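Section 4: Setting Up the Laxdal Drying Rack in a Spare Bedroom

I wrote this part of the guide after putting up my own rack in the little back bedroom, so you're getting the official steps plus everything I muttered along the way. Fold your clothes on the bed, hang them by the window, and you've got yourself a laundry room!

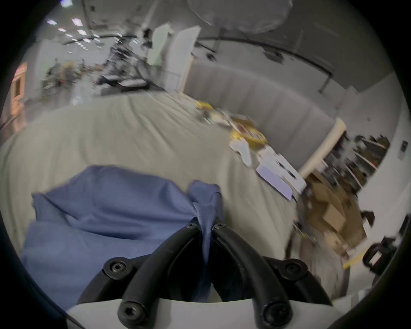
Before you start

You'll need the Laxdal rack kit, a drill, a pencil, a level and a stud finder. The kit comes with the wall bracket, the folding frame, the pull cord, the cord cleat and a bag of screws. There's a hex key in there too, taped to the inside of the box lid, and I very nearly threw mine out with the cardboard.

Lay everything out and check it against the parts card. If your card says Drimden across the top, you have the older kit. The steps are the same, but your cleat goes on with one long screw and mine goes on with two short ones.

Pick your wall. You want one that gets some air, so near a window is great and behind a door is terrible. I tried behind the door first (it was tidier) and my towels smelled like a pond by the next morning.

CAUTION: Check for wires and pipes before you drill. Be extra careful straight above or below an outlet or a light switch. If you aren't sure what's in the wall, stop and get someone in who can find out.

Mounting the bracket

1. Find two studs and mark the center of each one with a pencil. Go over the wall twice with the stud finder, coming from the left and then from the right, and split the difference if the marks don't agree.

2. Decide on your height. Stand with your arm up, comfortable, no tiptoes, and mark where your fingertips land. The bracket goes there. The book gives one height for everyone, and I ignored it because I'm short and I'm the one doing the laundry.

3. Hold the bracket up to your marks and level it. Draw through the screw holes.

4. Drill your pilot holes. Go slowly and keep the drill straight — a crooked hole here will annoy you for the life of the rack.

5. Drive in the screws, a few turns each, then go back and finish them off. Don't tighten one all the way while the others are still loose, or the bracket will creep sideways on you.

6. Hang off it a little. I mean it! Put both hands on the bracket and lean, feet on the floor. If anything moves, take it down and find the stud again.

Note: If your studs don't line up with the holes, use the Wukmont backing board. It's sold separately, which I grumbled about, but it gives you a solid strip to screw into anywhere along its length. Fix the board to the studs first, then the bracket to the board.

Fitting the frame and cord

7. Unfold the frame on the floor with the hinges facing up. They're stiff out of the box. Open and close it 10 times before you put it up and it'll behave much better.

8. Lift the frame onto the bracket hooks. You'll feel it drop into place on both sides. If only one side drops, lift it off and start over — don't push.

9. Close the two safety clips. They're small and gray and very easy to forget, so please go and look at yours now.

10. Thread the cord through the pulley from the wall side, then down to the cleat. I did it backward and the rack would only go up, which was funny for about 4 minutes.

11. Screw the cleat to the wall at elbow height. Wrap the cord around it in a figure eight and finish with a hitch.

CAUTION: Keep the loose end of the cord up out of reach of children and pets. Wind the extra around the cleat and trim whatever's left over. A dangling loop is dangerous, even a short one.

Your first load

Start small. Shirts, pillowcases, that kind of thing. Put the heavier pieces close to the wall and the light ones out at the front edge, and spread them out so the air can get between them. I like to shake everything out hard before it goes up, and it saves me a lot of ironing.

Sheets are the tricky ones. Fold a big sheet in half the long way and drape it over two bars with a gap in the middle, so it makes a sort of tunnel. Halfway through the day, flip it. A fitted sheet will try to swallow everything near it, so give it the rack to itself if you can.

Run a fan if the room is closed up. Mine is an old Stulteo desk fan set on low and pointed along the wall, and with that going I can hang a load at 8 a.m. and fold it before dinner. In June I just open the window.

Note: Don't hang anything that's still dripping. Spin it again or roll it up in a towel and squeeze. Water running down the wall will get behind the bracket and mark the paint, and yes, I have the marks.

If something isn't right

The rack sags at the front. Check the clips first, then the hinge screws. Snug the hinge screws with the hex key, but don't crank on them.

The cord slips. You've probably skipped the hitch at the end of the figure eight. If the hitch is there and it still slips, the cord has worn smooth and needs replacing.

The hinges squeak. A drop of dry lubricant on each one. Never cooking oil, it gets onto the bars and then onto your white shirts.

The bracket has worked loose. Take all the laundry off before you touch it. Retighten the screws, do the lean test from step 6 again, and if it still moves, go back to step 1 and choose a new spot.

Check all the screws again after your first month, and then whenever you change the cord.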